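Ticket: Factor report shows wrong momentum return after index rebalance
Product: Maltiden Portfolio Reporting
Client: Cledlow Asset Management
Opened by: Heledd Landeg
Assigned to: Tianyou Bai
Priority: High
Status: Resolved
Opened: 20 Mar 2018

Original report (Heledd Landeg, Cledlow)

Our quarterly factor report for the Dong Global Equity fund is showing a momentum contribution that can't be right. The report says momentum took away from relative return over the period. Our own spreadsheet, built from the same holdings, says it added to it. Value, quality and size all agree with the spreadsheet to the second decimal. Only momentum is off.

What I have tried so far:

Ran the report again with the cache cleared. Same result.
Ran it for the previous quarter. Momentum agrees with our spreadsheet.
Ran it against the old benchmark in place of the new one. Momentum is still wrong, but by a smaller amount.
Asked a colleague to run it from his own login. Same result as mine.

The report goes into the client pack and the pack is due at the printer at the end of the week. If there is a manual override for a single factor I would like to know about it, though I would much prefer a correct number.

Reply 1 (Tianyou Bai, Maltiden support)

Thanks, Heledd. I can reproduce this on a copy of your data. Please send:

The holdings file you loaded for the end of January.
The benchmark constituent file for the same date.
The settings page for the report, in particular the momentum lookback and whether "skip latest month" is ticked.

There is a manual override under Report, Adjustments, Factor. I would leave it alone for now. It changes the factor line and puts the difference into stock selection, so the total will still add up and the page will look fine, but the selection figure will then be wrong.

Reply 2 (Heledd Landeg)

Files attached. The lookback is twelve months and "skip latest month" is ticked. Neither has been changed since we set the fund up.

One thing that may matter: the benchmark provider rebalanced in January and our constituent file now has almost 2,000 lines. It was shorter before. We load it through Ballus, the same as always.

Reply 3 (Tianyou Bai)

Files received. Notes from this morning:

Holdings file is clean. Every line has an identifier, a currency and a price.

Constituent file loads without errors. Weights sum to 100 percent.

Momentum scores: 81 constituents have a score of exactly zero. A true score can be zero, but I would not expect to see it that often. In the previous quarter's file none of them are exactly zero.

I looked at a handful of those lines by hand. All of them have a full price history in our database going back well past twelve months, so a score should have been calculated. Your fund holds 7 of the same names and those show zero too. They include two of your largest overweight positions, and both had a strong run last year. Scoring them at zero would pull the fund's momentum exposure down by enough to turn the sign.

I still need to find out why the history isn't being picked up. Passing to Yulan Ye on the data side.

Reply 4 (Yulan Ye, Maltiden data)

Found the cause of the zeros. All the affected lines changed identifier in the January rebalance file. Some are share class mergers, some are companies that moved their listing, and a few are plain renumbering by the provider. Our price history is stored under the old identifier. The link table that joins old to new is supposed to be updated when the constituent file comes in through Ballus.

It wasn't updated. The Ballus connector writes new links in batches of 20 and commits after each batch. The first batch in this load contained a link with no end date, which the table rejected. The connector logged a warning, then went on to load the constituents themselves, so the file was marked as successful.

With no link, the momentum step found no prices before the change date. With fewer than twelve months of prices it should return "not available" and leave the stock out of the factor calculation. It returned zero. So there are two faults, and I am logging them separately:

Fault A: connector marks the load as successful when the link table has been rejected.
Fault B: momentum step returns zero where it should return "not available".

Value, quality and size use data as of the report date and don't need history, so they were not affected. That fits with what Heledd saw.

Reply 5 (Heledd Landeg)

That makes sense, thank you. Why was the number still wrong against the old benchmark, if the old benchmark has the old identifiers?

Reply 6 (Yulan Ye)

Your holdings file was using the new identifiers by then. So the benchmark side was scored properly and the fund side was not. The error was smaller when you ran it that way, but it was still there.

Reply 7 (Tianyou Bai)

Workaround while the fix is tested. Please do these in order:

1. Go to Data, Security Links, and filter on "Unmatched".
2. Select all and choose Export.
3. In the exported file, fill in the end date column for any blank row. Use the day before the rebalance took effect.
4. Import the file on the same page. Choose "Replace", not "Append". Append will leave the rejected rows in place.
5. Go to Data, Factor Scores, and recalculate momentum for the report date. You don't need to recalculate the others.
6. Run the report again.

Step 5 takes a while on a global fund. The progress bar stops at the halfway mark for several minutes. Leave it running.

Reply 8 (Heledd Landeg)

Done. First attempt failed at step 4 with "date format not recognized". Our spreadsheet program had changed the dates on saving. I set the column to text, entered them again and it went in.

Momentum now shows a positive contribution and matches our spreadsheet to the second decimal. Stock selection has come down to match. Total relative return is unchanged, as it should be.

Wanting Cui on our risk team has asked whether the daily risk figures were affected as well. We use the momentum exposure there for a soft limit.

Reply 9 (Tianyou Bai)

They were. The risk page reads the same scores. Any day after the January load will show a momentum exposure that is too low for this fund. Once the links are in, the daily figures can be rebuilt under Risk, History, Rebuild. Pick the load date as the start. The old figures are kept under Audit if Wanting needs to show what was on screen at the time.

Reply 10 (Flynn Waaka, Maltiden development)

Both faults are fixed in the current test build. Fault A: a rejected link batch now stops the load and shows an error – it no longer passes with a warning. Fault B: short history now returns "not available", and the report footer shows the share of the portfolio left out of each factor.

Clients who loaded the January file through Ballus are being contacted. Clients who load by direct upload are not affected, as that route checks the links first.

Reply 11 (Heledd Landeg)

Wanting has rebuilt the daily figures and is happy with them. The soft limit was not breached on any of the days. The client pack has gone. Fine to close from our side.

Resolution: workaround applied, client confirmed. Permanent fix to follow in next release.
Linked tickets: connector load status; momentum short history.
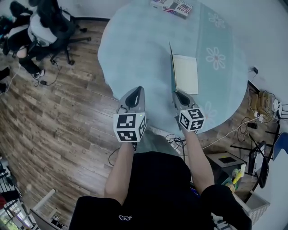
Do I need to recalculate momentum again after the permanent fix is installed?
Only if you skipped the workaround. Scores that were recalculated with the corrected links are kept when the new release goes in.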